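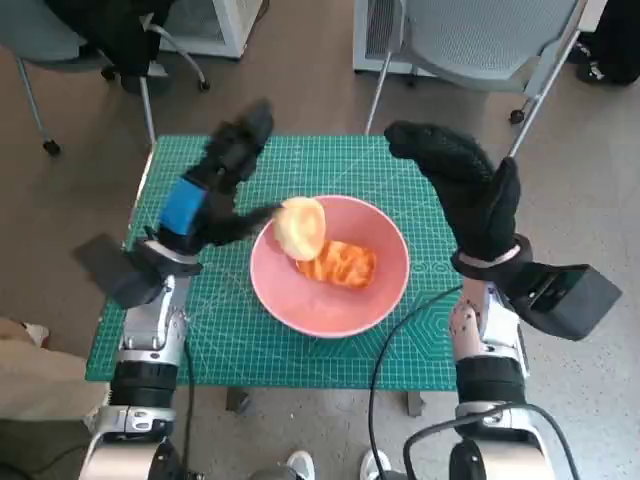
Rhona Paterson wrote after our last meeting that she always puts the soft, shredded things in first and then has no idea what to do with the flat piece, which slides down and covers everything up. Could we please spend a little longer on that, she asked, before moving on to slices and blocks?

We certainly can, and I'm glad she brought it up, as I suspect plenty of you went home and had the same trouble at your own kitchen counters. Unit 2 of the Lallow course is all about putting a small meal into one bowl, and the flat piece is where most of us come unstuck the first few times.

Leaning a flat piece

Take a round flatbread, a thin pancake or anything of that sort. Your heap of shredded food (carrot is the usual one, but cabbage or cheese will do nicely) belongs toward one side of the bowl, so that the other side has some rim free. Lean the bread against that free rim and let its lower edge tuck in beside the heap. Press gently near the edge of the bread, and wait a moment before you let go. If it slides, your heap is probably too flat, and you can push it up a bit with the back of a spoon and try again.

A bowl with a wide rim is kind to beginners, and a plain color is a help too – orange food in a pink bowl is very cheerful, I think, and you can still see where one ends and the other begins. I'd leave the patterned bowls at home until we get to Unit 4.

Several of you asked about the green mats. They're ordinary cutting mats with a printed grid, and we use them under the bowl. Set the bowl down on a crossing of two lines you can find again, and if it wanders while you work you can put it straight back. Please don't cut food on them! Boards are on the shelf by the sink in Room 657.

Blocks and slices

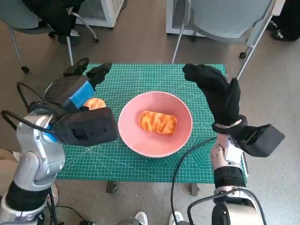
A rectangular piece, such as a slice of marbled loaf, asks for something different. It has a top worth looking at, so lay it flat with the swirls facing up and give it room on both sides. Dead center can look a little stiff, to my eye, and I like to nudge it slightly to the left or right. Try both, walk around the table, and choose the one you'd want handed to you.

When there's a second piece, decide early whether it belongs in the bowl at all. Two pieces of different sizes can sit well together with the smaller one in front, but if it starts to feel crowded, take the small one out, put it down beside the bowl, and look again. Alasdair Tennant likes to stack them, and I've come around to that for firm loaves, though a crumbly one will shed all over the piece underneath.

For next time

Please practice one leaning bowl and one flat bowl at home, and allow 60 minutes for the pair so you needn't hurry. Bring a bowl you're fond of, a spoon and a clean cloth. Kenneth Semple has the sign-up sheet for the bread orders, and he'd like it back by noon.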